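Community Help > Home > Storage and Sorting

How do I sort a box of black cables that all look the same?
Posted by Kauko Hirvonen, 27 Nov 2025

I moved from Farnley to a smaller apartment in October and got rid of a couch, a bookcase and most of my opinions about lamps. The cables came with me. I have one flat cardboard box of them and one spare box the same size, and my plan is to move the good ones from the first box to the second. So far the plan has mostly produced a bigger knot. They are all black, the ends disappear into the pile, and whichever one I pull brings its relatives along. Is there a method, or do people just buy another box?

Irja Hämäläinen
Two boxes is the right start. Set them side by side on a cloth so the plugs don't scratch your table, lids folded well back, and then stop pulling. Pulling is how you got here.
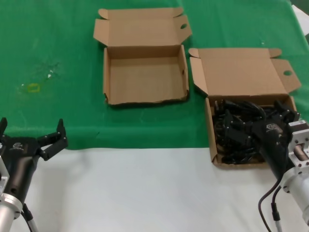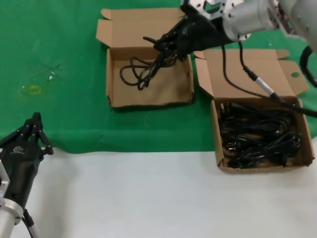 Find a plug first and follow it in with your fingers, lifting loops over it as you go. If it sticks, leave it and try a different plug - the one on top is usually on top for a reason, and the reason is that it's looser. Once a cable is free, coil it about as wide as your hand, close it with a twist tie, and only then put it in the second box. If you skip the tie you are just moving the knot eight inches to the left.

Label each one with masking tape near the plug. Write what it runs ("printer", "old monitor"), since "power cable" will not help you next year. Anything with cracked insulation or bent pins goes to electronics recycling, no matter how long you've known it.

I did my own box this way over two evenings and ended up keeping 12. The other pile was embarrassing and I won't be giving a figure.

Radwan
Just throw them all out. I did. Then I bought 6 of them back at the thrift store in Clarcombe, and I'm fairly sure one was mine.

Kauko Hirvonen
Thanks, both. Trying Irja's way tonight. Radwan, which thrift store? I may be missing a printer cable.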